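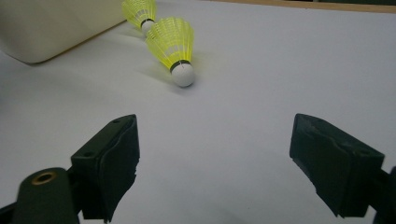 The coaching book problem

I have now read enough books by and about sports coaches to fill most of a shelf, and I would like some of that time back.

What set me off was a paperback I finished on Tuesday, bought at the station because my train was late. It had a stern man on the cover with his arms folded. They all have their arms folded. Inside was the same story I've read many times over: the hard father, the injury that ended a modest playing career, the first job at a club with no money, the speech at halftime, the trophy. Somewhere near the middle there was a chapter on culture, and I still couldn't tell you what he thinks the word means.

I coach a little myself. Two evenings a week, adults, badminton, mostly people who took it up after forty and want to stop losing to their brothers-in-law. So I'm not neutral. When I pick up one of these books I'm hoping to find something I can use on court, and I almost never do.

Take results, for a start. A coach wins a lot of matches, so the book treats everything he did as a cause of winning. He banned phones at breakfast. He made the players sweep the changing room. He got up at five. Fine, but plenty of coaches who finished last did all of that too, and no publisher called them. I'd happily pay full price for a book by someone who swept the changing room for ten years and got relegated three times.

The talent question hardly ever comes up either. One I read last winter ran to 377 pages and gave the recruiting budget a single paragraph. The author had the best squad in the league by a long way when he arrived. He says so, quickly, and then we're back to the meeting where he drew a circle on a whiteboard.

I did try to be fair. In April a friend at my club lent me a thick one about a rowing program, and I read it with a pencil. I wanted to mark every piece of advice specific enough that I could try it the next evening. After the whole book I had 19 pencil marks, and when I went back over them most were about diet or sleep. Two were about how to talk to someone who has just lost badly, and those two were good. He says to leave them alone for a while and then ask about one particular moment, not the whole match. I've done that since. I think it's better than what I used to do, which was talk too much - but I have a handful of players and no way of knowing.

Then there is the seminar business that grows out of the books. My old employer once sent 800 of us to a hotel ballroom to hear a retired coach explain leadership to people who process freight invoices. He was funny and he told the halftime story well. We were each given a copy of the book. I asked what the fee had been and got a look. The following week the invoices were the same and so was the boss.

I'm told the newer ones are more scientific. I've had a go at two. They have graphs, and they say "marginal" a lot, but the bones are the same. One quotes a study of how many hours a champion practices and gets 3,000 a year out of it, which is more than eight hours a day with no days off. I worked that out on the back of a receipt on the bus. You'd think somebody would have done it before the thing went to print.

People say I'm missing the point and the books are meant to inspire. Maybe so. My sister-in-law loves them and has run two half marathons on the strength of one, and I can't argue with that, or at least I've stopped trying at dinner. What bothers me is that they're sold as instruction. If the back cover says I'll learn how to build a winning team, I'd like to be able to point at the page.

For what it's worth, there are a few I've kept. There's a thin, badly printed one by a high school wrestling coach, out of print, with practice plans for an entire season and notes on which sessions went wrong. He had a long bad patch in the middle and wrote all of it down - who stopped turning up, what he changed, what he changed back. He doesn't claim to know why things got better the next year. I've read it three times.

The station paperback has gone in the bag for the charity shop with four others. If you want the rowing one, you'll have to ask my friend, and she'll want the pencil rubbed out first.

Posted 4 July 2024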